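How to sort a box of odds and ends
Last updated 15/03/2026

Most homes have a cardboard box like this one, with socks, floss picks and a tube of something from the bathroom all in together.
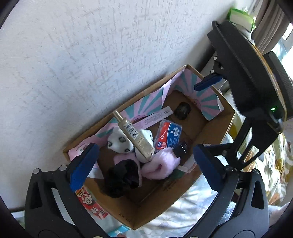 What you need

A bed or a table to work on
Three smaller containers, or shoebox lids
A damp cloth
A pen and a few sticky labels
A bag for rubbish

A bed is easier on the back than the floor, and small things don't roll far on a blanket. Put the box near the middle and leave space on both sides.

Step 1: Take out the fabric

Start with socks, gloves, scarves and anything else soft. They take up the most room and hide what is under them. Lay socks out flat and pair them by pattern. If one has no partner, put it with the washing and check again after the next load. Give a single sock until the end of the month, then use it as a duster.

Step 2: Pull out the bathroom things

Tubes, pumps and bottles go in the first container, standing up if they will stand. Check that each cap is shut and wipe the neck with the cloth. Look for the small drawing of an open jar on the label - the number on it is how many months the product keeps once opened. If you can't remember opening it, throw it out.

Floss picks, cotton buds and plasters should stay in their own packets. If a packet has split, move the contents to a bag that closes and write on it what they are.

Step 3: Deal with the electrical bits

Chargers, adaptors and leads go in the second container. Try each one before you keep it. Label it with the name of the device it belongs to. Anything that doesn't work should go to a small electricals collection point and not in the bin. In Plavimden this is the blue cage behind the library.

Step 4: Put the rest in the third container

You will be left with a few things that fit nowhere. Go through them last. Don't let this container get larger than the other two.

Step 5: Line and refill the box

Shake out the crumbs and wipe the inside with a nearly dry cloth. Patterned paper makes a plain box nicer to use, and offcuts of wrapping paper will do. Measure each wall, cut the paper 3 mm short, and fix it with double-sided tape along the top edge only, so that it can be changed later.

Put heavy things at the bottom, tubes along one side and socks on top, rolled in pairs. Write the contents on the outside of the box, on a short side. I go through mine again in May.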